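Nerkora open house: two hours on the subject of a tidy living room

Went in April, doors at 2, paid parking.

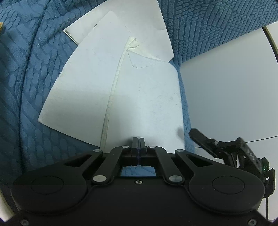
Does a couch need to be cleared before you clean the rest of the room? Clear it first, because everything you pick up off the floor will end up on it otherwise, and then you have one big pile and nowhere to sit.

I got that much from the first talk and I agree with it. I could have gotten it from my mother for free. The rest of the afternoon I am less sure about.

For anyone who hasn't run into them, Nerkora sells home organizing by the visit. You pay, somebody comes over, your papers go into folders and your blankets go into a bench. Twice a year they open up their showroom, a row of made-up living rooms and one kitchen, and let the public walk through while the staff puts things away. My sister-in-law has used them and won't hear a word against them, so I went to see what she was paying for.

The living room demo was run by Charito Sison, who was good at her job and didn't talk down to anybody. Her subject was loose paper on soft furniture. The couch fabric was blue, with a nubby raised pattern in curving bands, and the sheets were stacked right on it, the back one with a corner starting to curl and another flap folded over on itself. I have seen worse on my own couch on any given morning. One large sheet in front had a long crease down it, and she said a crease like that never comes out all the way, whatever people tell you about irons and heavy books. I liked her for saying so.

Her method is to pick up the whole stack at once, carry it to a hard surface, square the edges, and only then start reading. No sorting on the cushions. She says a cushion gives under the paper and the stack slides apart while you are trying to decide what to keep. I tried it when I got home with a pile of school notices and the electric bill. Fine, it works. It also means you need a clear table, and if I had a clear table the papers would have been on the table.

I asked about that. The answer was the Abella, a slim paper tray that mounts on the wall. You will not be surprised to hear it was for sale by the door.

This was the pattern all afternoon. Blankets? There is a Nusto bench for those. Cables? The Neramari sleeve, which as far as I could tell is a tube of cloth with a zipper. Every problem led to a product, and the advice in between was the sort of thing you would find on the back of a detergent box.

Evander MacRitchie gave the second talk, the one on keeping it up. He claimed a household handles 400 loose sheets of paper a month. I asked whose household and he said it was an average. I asked of what, and he went on to the next part. My own guess for our house would be a lot lower, even with two kids bringing home worksheets.

He did say one thing I wrote down. If a piece of paper has been moved from couch to table and back again, it is either trash or it needs a phone call, and you should find out which before you put it down again. I made a phone call to the dentist on the strength of that.

Some practical notes. Parking is $8 and the lot is small. The coffee was weak. The kitchen room was roped off by the time our group reached it, so I can't tell you anything about how they do cupboards, and that was the part I had wanted. There were 17 of us in the group, too many for a room that size, and the people at the back mostly looked at coats.

I didn't buy the tray. My sister-in-law says I went in with the wrong attitude, and she is having them back to do her hall closet.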